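Plomow Standing Desk Mat, six months in

I bought the Plomow mat back in September when my heels started complaining, and I've stood on it nearly every working day since then, so I figure I've earned an opinion. My floor is hard tile and my desk is one of those crank-up ones from Norkska (slow, noisy, still love it).

First impressions: it's heavy! Mine came rolled up in a tube and the corners curled for 2 days until I put a stack of cookbooks on them. It smelled a bit like a new shower curtain too, but that went away once I left the window open overnight.

The good part is the foam. It's firm, a lot firmer than the cheap one I had from a discount store, and I think that's why it hasn't gone flat on me. I can do a whole morning of calls on it and my knees feel fine. There's a raised ridge along the back that I thought was silly and now I rest one foot on it all the time without thinking.
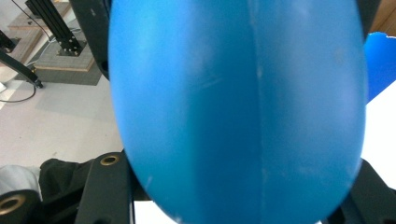
Now the gripes. The top surface grabs every crumb and hair in the house. Wiping doesn't do much, you have to get down there with a damp brush and scrub in little circles, and I just don't do that as often as I should. Also the beveled edge on the left is starting to lift. I've caught my slipper on it a few times, which is a pain when you're carrying coffee.

I did try the Akande mat at my sister's place for a weekend and it's softer, almost squishy. She loves it. I felt like I was standing on a pillow and my ankles got tired fast, so try both if you can.

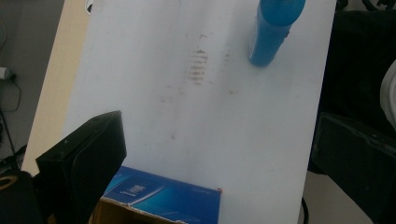 Shipping was from the Rokthorpe warehouse and it showed up a day early, no dents. I wrote to them about the lifting edge and they offered me 20 percent off another one, but I'd have liked a replacement. I've stuck it down with carpet tape for now and it's holding.

Would I buy it again? Yeah, I would, but in the darker color so the crumbs don't show so much.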